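Revue > Textes > Nouvelles > Le bac de Paredes

Le bac de Paredes

Rapport présenté par Mme Sânziana Chiriac, inspectrice des passages d'eau, à la Direction de la navigation intérieure

1. Objet de la mission

Par lettre du 18 octobre 2022, la Direction m'a chargée de me rendre à Paredes afin d'y examiner les conditions d'exploitation du bac reliant cette localité au hameau de Cleltcombe, sur la rive opposée du Zerkis. La lettre précisait que le service était réputé supprimé depuis l'ouverture du pont de Plistero, que la suppression figurait bien au registre, et que le passeur continuait néanmoins d'adresser chaque trimestre à nos bureaux un état de ses traversées. Ces états avaient été classés. Personne n'y avait répondu.

Je rends compte ci-après de ce que j'ai constaté sur place. J'ai conservé l'ordre des faits, conformément à l'usage, bien que cet ordre ne soit pas toujours celui dans lequel je les ai compris.

2. Situation du service

Le bac est une embarcation à fond plat, guidée par un câble. La concession en a été accordée à M. Nicanor Fuentealba par un arrêté dont l'original se trouve chez lui, encadré, au-dessus du poêle de la guérite. L'arrêté fixe la redevance, les heures de service, la hauteur d'eau au-delà de laquelle la traversée est interdite, et impose au passeur de répondre à la cloche « en tout temps et sans distinction de personne ». Aucune durée n'est indiquée. J'ai relu le texte plusieurs fois, M. Fuentealba tenant la lampe.

Le pont de Plistero se trouve à 11 kilomètres en aval. Par la route, un habitant de Cleltcombe qui souhaite se rendre à la mairie de Paredes, dont il aperçoit les fenêtres depuis son jardin, doit en parcourir le double. La plupart des habitants de Cleltcombe ont résolu la difficulté en s'en allant. D'après le dernier recensement, la commune réunie compte 1 087 âmes, dont une seule sur la rive gauche : Mme Beryl Heywood, veuve, ancienne institutrice.

M. Fuentealba m'a remis ses carnets. Le dernier en date fait état de 2 865 traversées depuis la suppression du service. Je lui ai demandé combien de ces traversées avaient été effectuées avec un passager. Il m'a répondu que l'arrêté ne prévoyait pas de colonne à cet effet.

3. Audition du passeur

M. Fuentealba a été entendu dans la guérite, en présence de M. Byung-chul Wang, secrétaire de mairie, qui a bien voulu tenir la plume. L'intéressé s'exprime avec lenteur et ne revient pas sur ce qu'il a dit.

Il déclare avoir été informé de la suppression par un voisin, non par la Direction. Il estime par conséquent que la nouvelle ne lui est pas parvenue. Il déclare percevoir la redevance au tarif de l'arrêté et la déposer dans une boîte, à la disposition de l'administration. La boîte a été ouverte devant nous. Elle contenait des pièces, pour partie dans une monnaie qui n'a plus cours, et un bouton de manteau.

Interrogé sur le bouton, M. Fuentealba a regardé le fleuve. M. Wang a demandé s'il convenait de le porter au procès-verbal. J'ai répondu que oui, puis que non. Il l'a porté, puis rayé, et la rature se lit encore.

Il a été donné lecture à l'intéressé de la décision de suppression. Il l'a écoutée debout, sa casquette à la main. Lorsque j'ai eu terminé, la cloche de Cleltcombe a sonné. Il m'a priée de l'excuser et il est sorti.

4. Traversée

J'ai jugé utile d'accompagner M. Fuentealba. Le courant était modéré, la hauteur d'eau inférieure à la limite réglementaire. La manœuvre s'est faite à la main, le long du câble, et n'a donné lieu à aucune observation de ma part, si ce n'est que le passeur laissait libre, à l'avant, un côté du banc, et que j'ai pris place de l'autre sans qu'il ait eu à me le demander.

Mme Heywood attendait sur le débarcadère. Elle n'avait pas de bagage. Elle ne souhaitait pas traverser. Elle avait sonné, m'a-t-elle expliqué, parce qu'il était quatre heures, et qu'à quatre heures elle sonne. M. Fuentealba a inscrit la traversée dans son carnet. Mme Heywood a acquitté la redevance.

J'ai fait observer que, aucun transport n'ayant eu lieu, la redevance n'était pas due. Mme Heywood m'a demandé depuis combien de temps j'exerçais mes fonctions. Je lui ai dit neuf ans. Elle a hoché la tête comme on le fait devant un élève qui a donné une réponse exacte à une autre question.

Nous avons pris le thé chez elle. Ils ont parlé du niveau de l'eau, d'une pompe à réparer, d'une certaine Pilar. Nous sommes rentrés à la nuit. Le fanal était conforme.

5. Pièces complémentaires

Il ressort des archives communales, que M. Wang a mises à ma disposition avec une obligeance que je tiens à signaler, que Mlle Pilar Retamal, pupille de Mme Heywood, a pris le bac un soir du mois de mai, à destination de Paredes, d'où elle devait gagner la ville. L'année est antérieure au pont. Elle avait annoncé son retour sans en fixer la date. Le carnet de M. Fuentealba porte, à la ligne correspondante, la mention « aller », seule de cette espèce dans tout le volume. Les autres lignes ne distinguent pas le sens.

On m'a assuré à Paredes que Mlle Retamal avait écrit, puis qu'elle avait moins écrit. On m'a assuré également qu'elle n'avait jamais vu le pont, et qu'elle ignorait sans doute son existence. Si elle revenait, elle reviendrait par où elle était partie : elle descendrait à la cale et chercherait la cloche.

J'ai posé à M. Wang la question de savoir si la mairie avait connaissance de cet état de choses. Il m'a répondu que la mairie graissait le câble au printemps, sur le chapitre des fournitures diverses.

6. Conclusions

En droit, le service est supprimé et son exploitant sans titre. L'embarcation devrait être tirée à terre, le câble déposé, les sommes recueillies versées au comptable. Le coût de la dépose excéderait de beaucoup ces sommes, bouton non compris.

En fait, je relève que la décision de suppression devait, pour produire effet à l'égard du concessionnaire, lui être notifiée en main propre. Je l'ai lue à M. Fuentealba ; je ne la lui ai pas remise. Au moment où j'allais le faire, la cloche a sonné, et le document est resté dans ma serviette, d'où il a disparu depuis dans des circonstances que je ne suis pas en mesure d'établir. Je note que la traversée du retour s'est faite par vent assez vif.

Je propose en conséquence que les états trimestriels continuent d'être reçus, et qu'il en soit désormais accusé réception. Je propose qu'une colonne « passagers » ne soit pas ajoutée au modèle.

7. Note additionnelle, jointe au dossier par la rapporteuse 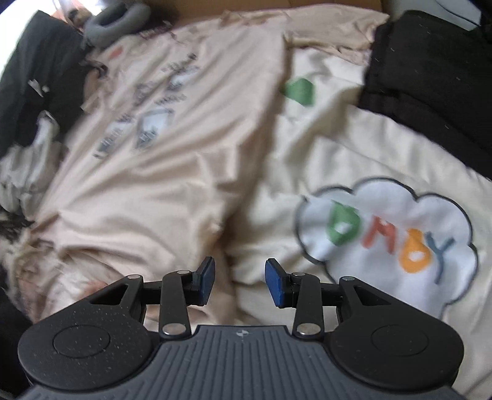 Le bac effectue à présent une traversée de plus par jour, le matin, à la demande de Mme Heywood, qui a entrepris de remettre en état la chambre de sa pupille. J'en ai été informée par M. Wang et je suis retournée à Cleltcombe, à mes frais, pendant un congé régulièrement accordé. Les armoires avaient été vidées. Les vêtements couvraient le lit, jetés pêle-mêle, et l'on n'aurait su dire, devant ce tas où revenait par endroits une étoffe beige, ce qui était à garder et ce qui était à donner. Mme Heywood n'en avait rien décidé — elle attendait, disait-elle, d'avoir l'avis de l'intéressée. Elle m'a demandé si l'administration s'opposait à ce qu'un manteau fût envoyé à Paredes par le bac, sans passager, pour qu'on y recousît un bouton. J'ai consulté l'arrêté. Il est muet sur les manteaux. J'ai porté le colis moi-même jusqu'au débarcadère, M. Fuentealba l'a posé à l'avant, du côté du banc qu'il laisse libre, et j'ai acquitté la redevance.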